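Troltton station and unit 3040: passenger safety walk-round
Checked Fri 14 February by Linnea Nordin, for the Skulturholm Line Users' Group. Marks are OK, POOR, FAIL or NOT SEEN. Comments are mine and the operator has had a copy.
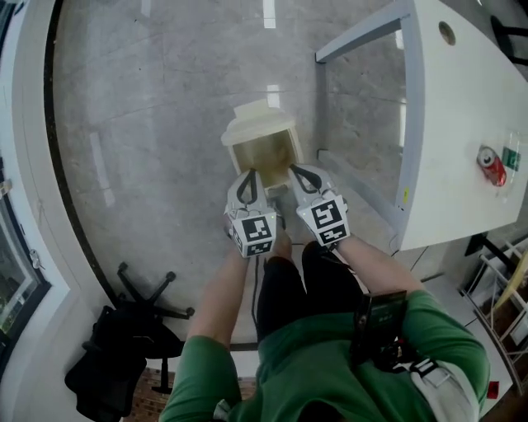

Part A. Station approach and entrance

A1. Step-free route from the road to platform 1
POOR
There is one, if you know about it. The sign points at the old goods gate, which is padlocked. The open way in is past the cycle racks. We were told in November that the sign was "on order". It must be coming a long way.

A2. Lighting on the approach path
FAIL
Two lamps out by the steps, same two as last time. The operator says the lamps are the council's, the council says they belong to the station. I have both letters. Meanwhile people use their phones to find the handrail.

A3. Handrails
OK
Solid, both sides. Paint flaking on the left but nothing sharp.

A4. Grit bin
POOR
Lid frozen shut when I got there. Someone at the ticket window told me the path "is done every morning in winter". I arrived before the first train and saw no grit on it anywhere.

Part B. Platforms

B1. Surface
POOR
Platform 1 fine. Platform 2 still has the dip near the shelter where water sits, and it had a skin of ice on it. A cone had been placed next to the dip. A cone does not make ice less slippery, and it was in the way of anyone trying to walk round.

B2. Yellow line and tactile paving
OK on 1, FAIL on 2
On platform 2 the bumps stop short of the country end, well before the point where the rear doors open. The plan on the noticeboard shows them going the whole way. The plan is wrong or the platform is.

B3. Help point
FAIL
Pressed, lit up, rang, and went dead. Pressed again and got through to a polite man who thought I was at Skulturholm. He could not say how he would send anybody to the right station. I have marked this FAIL even though the operator's own sheet, taped inside the booking hall, has it as "tested and working". Tested by whom, and did they ask where the other end thought they were?

B4. Announcements
POOR
Clear enough under the canopy. Past the footbridge you get a hum. The warning about a train not stopping came after it had gone through.

B5. Emergency contact poster
OK
Up to date, readable, right height for a wheelchair user. Credit where it's due.

B6. Footbridge
POOR
Anti-slip strips are from Baert and were fitted with some fanfare. The ones on the middle landing are lifting at the corners. I was promised a ten-year life for these. I would like to see that promise again, on paper this time.

B7. Planters
POOR
The Humusano planters are cheerful and I have nothing against them, but one stands right under the door-release sign on platform 2 and blocks the clear width for a pushchair. Asked for it to be moved last year. It has been moved, towards the edge.

Part C. On the train (unit 3040, coach 1473)

C1. Doors: opening, closing, warning sound
OK
All doors I tried worked. Sounder loud enough.

C2. Gap and step at platform 2
FAIL
Big step down at the rear doors. The ramp was on board but the guard was at the other end of the train and the call button by the wheelchair space did not bring him. The operator's reply on this has always been that passengers should book help ahead. Booking ahead does nothing about a button that doesn't work.

C3. Emergency door release and cover
OK
Cover in place, seal unbroken, instructions legible.

C4. Fire extinguisher
NOT SEEN
Cupboard locked. Label says one is inside. I can't mark what I can't see and I won't take a label's word for it.

C5. Hammer by the window
FAIL
Bracket, no hammer. Guard said they get taken. I'm sure they do. Are they ever put back?

C6. Saloon heating
POOR
Bearable at the front, bitter at the back. The operator does not accept that cold is a safety matter. I'd put it to them that a coach full of elderly passengers standing in the vestibule to keep warm is one, especially over the points outside Skulturholm.

C7. Luggage and aisle
OK
Quiet train. I would not draw much from it. Needs doing again on a Saturday.

C8. Toilet alarm
OK
Pulled it after warning the guard. He came at once, though of course he knew it was me. Mark this one gently.

Part D. Points carried over from the November check

D1. Goods gate sign: open.
D2. Approach lamps: open.
D3. Help point location fault: listed by the operator as closed. I have reopened it, see B3.
D4. Loose coping stone, platform 1: fixed, and fixed well.
D5. Missing hammer: different coach last time, so the operator counts it as a new fault. I don't.

Overall comment

We have been offered a joint walk-round with the station manager in the spring. I'll go, but I would want it done in the dark and without the staff being told the day. The last joint visit was at midday in good weather and every item passed, including the lamps.

Replies received will be added under each item. None so far.

L. Nordin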